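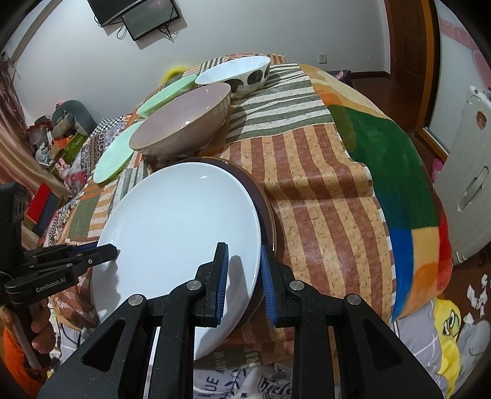 Kitchen notebook, September: braised pork belly for the Rastport menu

Continued from the previous page. The sauce is still too sweet at the end of the cooking. Ladan Ghorbani tasted it yesterday and wrote "jam" on the tasting sheet, and I must agree with her.

What I changed today

Rock sugar went down from 63 g to 49 g for the same pot. Soy sauce is the same as before, the Fandero dark one. The rice wine I put in two parts, the first after browning the meat and the second when the lid comes off. Ginger in thick slices, no garlic this time. I left out the star anise also, by mistake, and I noticed only when the pot was already closed. So today's result is not a clean comparison with the last one. Please keep this in mind if you read only the numbers.

9:40 Meat blanched, rinsed, cut in cubes. The piece from Sakalauskas had more fat on one side, and I mixed the cubes so that each pot gets both kinds.

10:15 Both pots on low heat. Pot A with lid, pot B with lid a little open.

11:30 Pot B needed more water, I added one small ladle. Smell is good in both, stronger wine in A.

12:20 Lids off, heat up, second wine in. Sauce became thick faster than I expected in B and I had to stir all the time. In A it took roughly 24 minutes until it covered the spoon.

Tasting

Pot A: skin soft, lean part a little dry. Sweetness comes first and then the salt, and I think this is the right order. Pot B: better color, but the sauce sticks to the teeth. Gunārs Dzene preferred B. He eats it with a lot of rice, so for him the strong sauce is not a problem. Ladan chose A and asked for some vinegar on the side.

The vinegar was a good idea. We tried 2 drops on one cube and the fat felt much lighter. I do not want it inside the sauce, it should come in a small dish.

Plates and bowls

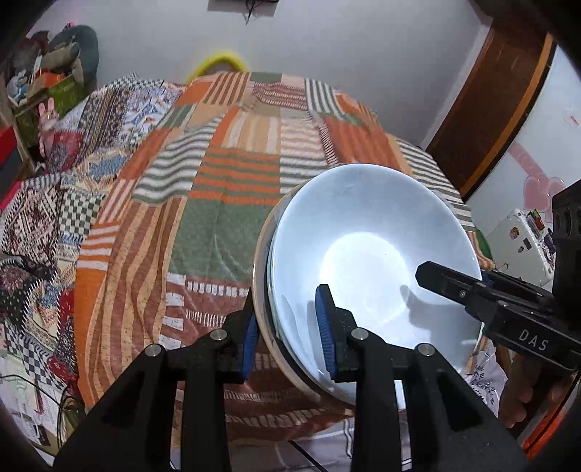
White bowl, glossy inside.

For this dish I would like a deep bowl and no flat plate. On a plate the sauce runs to the rim and gets cold. Gunārs says the Flimari catalog has one with a lid, I have to ask for the price.

Next time

Same sugar as today, star anise back in. Pot A method only. Try the meat one hour in the fridge after cooking, then warm it again in the sauce. Ask Sakalauskas if they can cut the belly thinner.

The rest of pot B is in the fridge, second shelf, please eat it.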